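Section 4. Setting up the Sturkier two-arm unit at folding tables
Revised Nov 28, 2022

The Sketitico quick-start card says the unit can be set up "at any table in minutes." Treat that as advertising. The card was written for the fixed Marchuk bench, and most of its advice falls apart on light furniture with legs that fold. Use the steps in this section and keep the card for the wiring colors, which it does get right.

4.1 Before you power up

1. Open the tables fully and push down on each corner. If a top rocks, move the table to another tile. Don't shim the feet with paper.
2. Leave a gap between tables if you use more than one. The base software will tell you that it can handle tables pushed together. We have yet to see it do so twice in a row.
3. Put one object on the table you plan to work at. A plain steel bowl is fine.
4. Raise each arm by hand to the parked position and let go slowly.

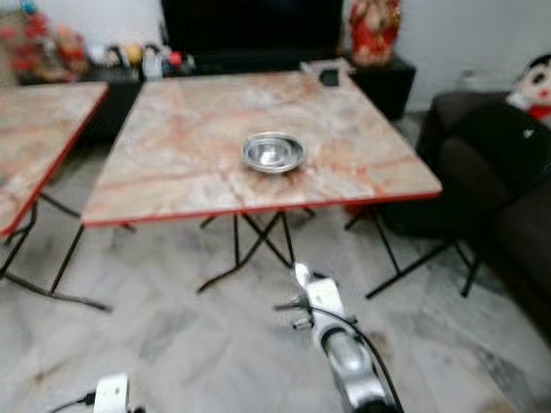 5. Switch on the base, then the arms. Wait for both status lines to read READY. If one of them reads READY and then drops out, ignore the suggested restart and reseat the arm cable first.

CAUTION: Folding legs spread wider near the floor than you expect. The collision model treats a table as a flat top and nothing else, whatever the brochure says about "full furniture awareness." Keep the arms above table height when the base moves.

4.2 Cable slack

The factory setting leaves 300 mm of free cable at each wrist. This is supposed to suit every job. It suits short reaches straight ahead, and not much besides.

6. With the power on and motion locked, turn each wrist by hand to both ends of its travel.
7. Watch the loop the whole way. It should never pull straight or pass between the fingers.
8. If the loop catches, loosen the tie nearest the wrist and feed through 25 mm more. Tighten and repeat step 6.
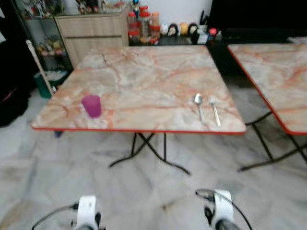
9. Run the approach at low speed with the table still well out of reach, and stop it halfway using the hand switch. You are testing the switch here, so don't skip this because the approach looks good.
10. Run it again and let it finish. The base should stop square to the near edge. If it stops crooked, run the floor calibration in Section 3. Shiny tile gives poor readings, and the "auto-correct" option has made ours worse more often than better.

NOTE: Error 231 during the approach is listed as "object lost." In our logs it has also come up for a loose camera plug. Check the plug before you start moving objects around.

4.3 Checking the fingers against a rim

Metal bowls are the hardest of the usual test items. The Fincombe test sheet gives them a pass if the gripper closes at all, and that proves very little.

11. Set one bowl inside another.
12. Bring one gripper down next to the outer rim and hold it there with the fingers clear of the table.
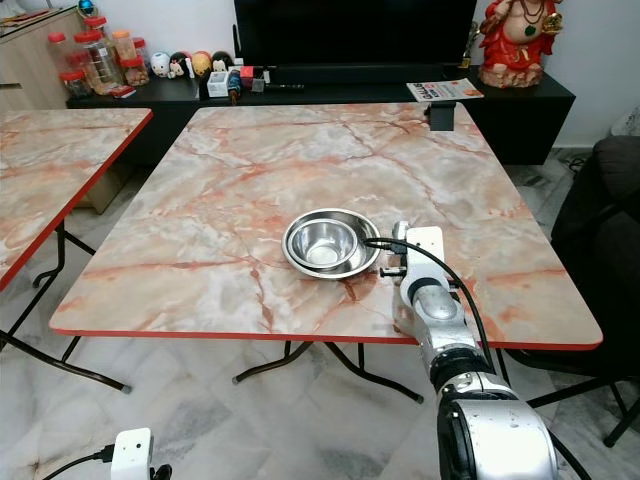
Gripper alongside the outer rim of two nested bowls.

13. Jog toward the rim in the smallest step offered. Stop at first contact and write down the reading. Back off and do it again. If the two readings differ by more than 2 mm, tighten the finger bracket screws and start over.

CAUTION: Don't trust the on-screen contact light for this step. It lags. Listen for the touch instead.

4.4 Floor clearance

14. Remove everything from the floor near the table feet. Lower the wrists until the wrist camera shows the floor and the ends of the table legs.
15. Check that the fingertips and the leg ends can both be made out in the view. If glare hides either one, move the lamp or close a blind. The exposure slider does very little.
16. Save the view as the floor reference.

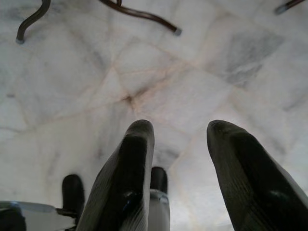

Tamara Symonenko writes that step 16 is a waste of time on folding tables: "The feet land somewhere new every time you open one, so your saved reference is wrong by the next morning. I take a fresh one at each start and delete the old file." She also wants step 14 moved ahead of the cable check, on the grounds that a snag near the floor is the one she keeps running into.

We agree on the fresh reference. Save a new one whenever a table has been folded or shifted. The order of the steps stays as it is for now, as the wrists shouldn't go that low until the slack has been checked.

17. Return both arms to park, lock motion, and enter the readings from step 13 in the log at the back of this guide.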